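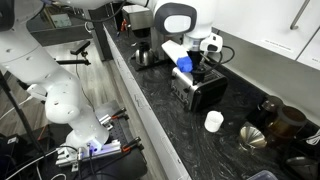

Over the toaster with the Stellmont gripper. White thing with the blue wrap is what it's holding.

Filed under: Robotics / Grippers & Arms

1/ ok so gripper comparison, Stellmont vs Hurkance. same arm, same kitchen counter, 30 tries each. slots are a pain, way worse than cups

2/ Hurkance squeezes harder but the fingers are fat. kept bumping the slot edge. Stellmont is slimmer, slips a bit if you come in at a steep angle

3/ wrist cable is my main gripe. loops down near the toaster, have to plan every move around it. gonna try a shorter one

4/ controller is still the old Barngate. 4 ms lag, fine for this, prob not for pouring

5/ leaning Stellmont. will do the coffee stuff nxt and post numbers when teh logs are sorted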